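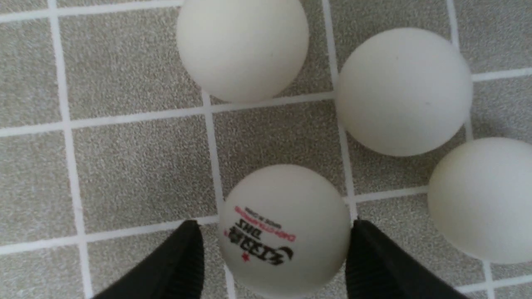
Ping-pong took over our back room in August, and I've been meaning to put up a page about it ever since. I'd hoped to write about topspin by now, but what I've mostly learned is how to pick things up. Balls get everywhere! They go under the radiator, behind the freezer, into the boots by the door, and whatever's left ends up out on the tile, like these white ones on the gray. The printed one is a DHS with a tiny red star by the black lettering, and I do love a ball with a bit of decoration on it. Plain ones feel like spares to me, even when they play just the same (and they mostly do).

The room used to be where we kept the ironing and a treadmill that went to a better home in Nasdale. It's long and skinny and it gets cold in winter, so it was never much good for sitting in. My brother-in-law had a table folded up in his garage, two halves on wheels, and one evening he just showed up with it. We moved the ironing board, argued about the light fixture, and played until way past dinner. I lost every game. I have kept losing at a pretty steady rate, for anybody wondering how the season's going.

A word about the floor, because people ask. It's small square tile, gray with lots of little flecks in beige and darker colors, and white grout between. We bought it from Marquez, the flooring place out past the lumber yard, when they were clearing out the end of a line. Some 3,000 tiles went down in that room and the hallway, and I was on my knees for a good share of them. I remember thinking white grout was a mistake. My sister told me it was a mistake. The man at the counter had a face on him that said it was a mistake too, but I'd seen it in a magazine and I wanted it, and I still like it. You do have to scrub it. I use an old toothbrush and baking soda, and then I put on the radio and try not to look at how much is left.

For ping-pong it's a mixed blessing. A ball bounces beautifully on tile – that crisp little click, I could listen to it all day – and then it keeps on bouncing, right out the door and down the hall to the kitchen. On carpet they'd stop where they fell. The folks we play with over in Skikach have carpet in their basement, and you can lose a point and hardly take a step. I was jealous for a while, and then I watched one of them try to vacuum around the table legs and I got over it.

So, storage. I started off with a bucket. A bucket is fine until you want a ball from it in the middle of a game, and then you're bent over with your arm in there up to the elbow. Then came a mesh laundry bag on a hook, which swung around and bothered me. Then a shoebox, which the cat sat in. What I've settled on is something flat and shallow that lives on the floor by the wall, so you can see at a glance what you've got left and grab one without breaking your stride.

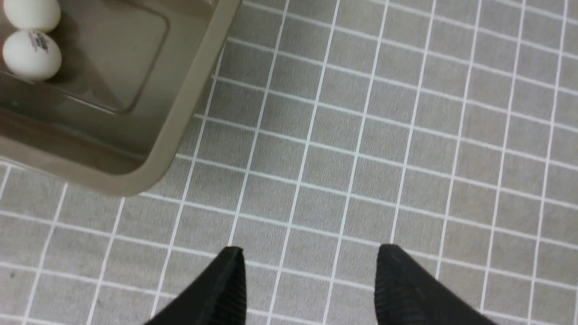
The flat-and-shallow idea came from the kitchen, I'll admit. I was putting the silverware away and it struck me that I never have to dig for a fork. You want low sides, low enough to drop a ball in without aiming, and high enough that it doesn't hop straight back out on you. Smooth plastic wipes clean, and rounded corners are nicer on bare ankles (ask me how I know). A tray gets kicked across the room now and then, and I've stopped minding.

We bought our big bag of balls from a mail-order outfit called Girberg, 122 in the bag, a number I can't explain and didn't question. They sell practice balls in plain white and don't charge much for shipping. Mixed in with the odd ones we already had, it's a real jumble now, some with a logo and some without, and if you're the sort of person who cares about matched balls you would not be happy at my house. We play with whatever comes to hand. If it sounds cracked, it goes in the craft drawer. I have plans for those involving googly eyes and a string of lights, and so far the plans are as far as I've gotten.

Cleanup goes like this at our place. Whoever loses the last game starts at the far wall and works toward the door, and the winner does the hallway. (You can guess which end I know best.) I used to chase each ball one at a time, and it made me crazy. Now I herd a few of them together with the side of my foot first, nice and slow, and then pick up the whole bunch in one go. Working along the grout lines helps too. I take a strip of tile, follow it to the wall, turn around and come back up the next one, same as mowing a lawn. It takes me 6 minutes if the freezer doesn't need moving. If it does need moving, I put it off till the weekend and we play with what's left.

I tried one of those roller cages on a stick that they have at the big clubs. It picked up balls like a dream and then wouldn't let go of them, and we took turns shaking it over the tray like a rug. It's in the garage. If you're local and you'd like it, say the word, and I'll throw in the mesh laundry bag.

Anyway, I get fond of that floor when I'm down close to it. All those flecks! From standing height it's just gray, and then you crouch for a ball and there's sand color in there, and some spots darker than you'd expect. When the squares start running together I know I've been at it too long and it's time to put the kettle on. 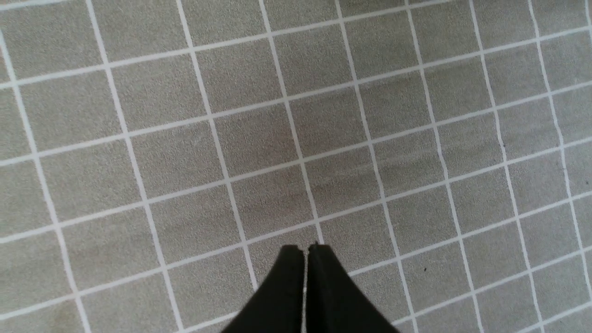

Gray squares and white lines, going off at a slant. My strip-by-strip route, more or less.

More to come once I get the light fixture sorted out, plus the hallway, which I keep saying I'll tidy first. If you've got a good way of getting balls out from behind a freezer, please write and tell me. I'm using a yardstick with a sock on the end.

Page put up 16 September 2018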